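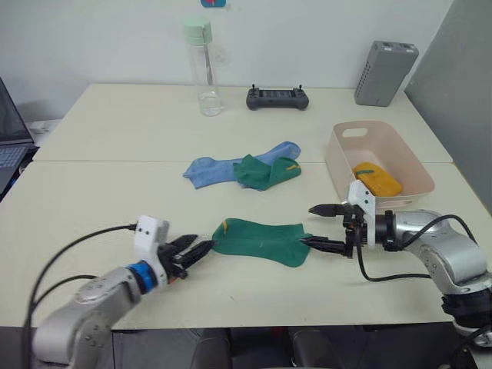 Guides > Paturwood Laundry > Clurkero pairing table > 7. Starting and sharing a shift

Print this page | E-mail this page

7. Starting and sharing a shift with the pairing table

This section is for the folding room team at Dromlow. It covers setting up the table at the start of a shift, working alongside the two arms, and taking over by hand when they get stuck. You should have read section 2 (Stop buttons) first and had your walk-round with Rostam Ghorbani.

If you've spent years pairing socks you'll know the feeling at the bottom of a big bag, when every green one looks like every other green one. We get some 800 pairs through here in a busy week, and until the spring every one of them was matched by hand. The table won't clear all of that. It's slow, it has its off days, and it is still a joy to see it pick up a sock by the cuff and get it right! What it gives us is time: the person who used to stand at the sock bench all morning now does mending and customer queries, with the table working away close by.

7.1 Before you switch on

1. Push the front and rear tables together until the edges meet. A small seam is fine. If you can get a finger into it, so can a sock toe.
2. Wipe the top and let it dry. No spray near the arms.
3. Put the basket at the back of the work area, to the right, within reach of the right-hand arm. Check that it's empty.
4. Look along both arms for cables. They should hang in a free loop and not be hooked round anything.
5. Move drinks, phones and pens well back towards the wall, or off the table altogether.
6. Push chairs away from the front edge.

CAUTION: Tie back long hair and take off lanyards before you lean over the table, even when the arms are switched off. We want the habit to stick.

7.2 Laying out the socks

7. Take socks from the dry bag only. Damp ones go back on the rack.
8. Lay out a small batch, never more than 7 socks. One small heap in the middle is all right, and so are a few odd ones lying by themselves.
9. Turn any inside-out socks the right way round. The table can't do this yet and neither can it tell you that it can't.
10. Stand back behind the floor tape and press Start on the laptop.

Socks don't have to be neat. We all began by laying them out in tidy rows, like a shop window, and Golestani (who fitted the system) had to tell us to stop. It learns more from a bit of a muddle, with one sock lying over another and a cuff that has rumpled up. It also saves you a lot of straightening.

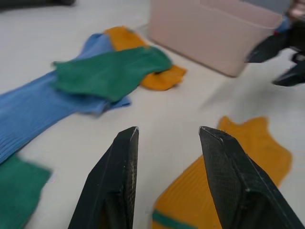

Contrast does matter, though. Bright colours on the white top give very little trouble. White sports socks are hard going, so keep them in their own bag and pair them by hand for now. Shahla Kazemi keeps a tally of the awkward ones on the wall sheet. Please add to it, with the colour and the kind of cuff, as that sheet decides what we ask Golestani to work on next.

NOTE: The fingers close gently, but they have a textured grip and can catch on loose threads. Anything with a pulled thread goes to mending before it goes on the table.

7.3 While the arms are moving

11. Stay within sight of the table. You can do other jobs at the folding bench, but don't leave the room.
12. Keep hands off the top, including to "help" with a sock that's nearly in the basket. We've all been tempted.
13. If an arm stops over a sock for longer than you'd expect, give it a moment. It often has another go at a better angle, and the second go is usually the good one.
14. If it stops again, press Pause, wait until both arms are still, then use 7.4.

CAUTION: A still arm isn't always a paused arm. Check that the laptop says PAUSED before you reach in.

7.4 Taking over by hand

15. With the system paused, pick up the handheld controller and stand where you can see both grippers.
16. Move one arm at a time. Lift straight up first, then away from the heap.
17. Open the gripper slowly. If it's holding a sock that the other arm is also touching, open the right one before the left.
18. Put the sock back on the table, flat, and press Resume.

Don't worry about being clumsy with the sticks in your first week. It comes surprisingly quickly, and a couple of people who swore they'd never touch the thing are now the ones everyone calls over. Taking over counts as skilled work here and it's on the training record from May onwards, so make sure Rostam signs yours.

7.5 Who does what now

Sock bench duty has gone from the rota. In its place there is one table lead for each shift, chosen by turns. The lead lays out batches, clears stops and checks every finished basket. Checking means a person looks at each pair before it's bagged — the table suggests, you decide. If a pair looks wrong to you then it's wrong, and you needn't ask anyone.

No shift runs with fewer people because of the table. If you find yourself alone with it and the folding bench at once, tell the shift desk.

7.6 Closing down

19. Let the last batch finish, then press Park.
20. Empty the basket and check underneath it.
21. Switch off at the wall and write any stops in the book, even the silly ones.

Comments (4)

Midge, early shift: Step 8, does a heap on top of the seam matter? Mine was right across it and seemed fine.

Shahla K.: Fine if the tables are pushed tight. I've had one toe go down the gap, before we had step 1.

T.O.: Could we have the order of opening the grippers printed on a card? I can never remember right or left. Otherwise I love this thing. Did a whole bag of school socks and mended 13 pillowcases in the same morning!

Rostam G.: Card is a good idea, I'll get one made and stick it by the laptop.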